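What My Bookstore Receipts Taught Me About the Publishing Business

1/29/03

Print this article | E-mail this article

I keep receipts. My desk drawer won't close all the way, and last week, hunting for a warranty card, I pulled out a fat wad of them from bookstores going back to September. There were 53. I made coffee, sat on the floor and started sorting them by publisher, which tells you what kind of winter I'm having.

I figured I was a pretty adventurous reader. Little presses, odd paperbacks, the occasional cookbook with a stain already on it! But once I started looking up who owns whom, my piles kept merging. Traltier, the outfit that does those handsome travel memoirs with the rough-cut pages? Owned by Danex. The mystery line I buy at the airport (and deny buying) is Danex too. So is the gardening series my mother gets every birthday.

By the time I got to the bottom, only 18 of my books came from a house that wasn't part of a bigger one. I'd have guessed twice that.

I called the office at Ibarra, a small press I've liked for years, and asked how they get by. The woman who picked up was packing boxes while we talked, I could hear the tape gun. A normal first printing for them is 1000 copies, she told me, and a good chunk of those come back from the stores in the spring, scuffed and unsellable at full price. Returns scare her more than bad reviews do. They put out three titles a season, and if one of them sells through, it carries the other two.

The big houses have the same problem with more zeros on it. They print high, ship high and take the returns, and they can wait out a bad season because the cookbooks and the diet books keep paying the light bill. That's the part I hadn't thought much about. I'd always pictured the bestsellers as the whole business, when a lot of the steady money is in dull stuff: school readers, tax guides, a crossword collection that's been in print since I was in braces.

My own local store, over in Loltbridge, stocks plenty from both kinds. The owner lets the small presses have the front table for a month at a time, and she says it moves more copies than any newspaper ad. I bought two more books while I was asking her about it, so there go my totals, and I still haven't found the warranty card.

Print this article | E-mail this article 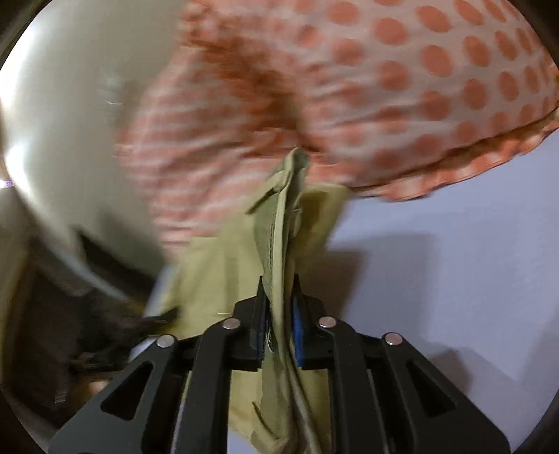
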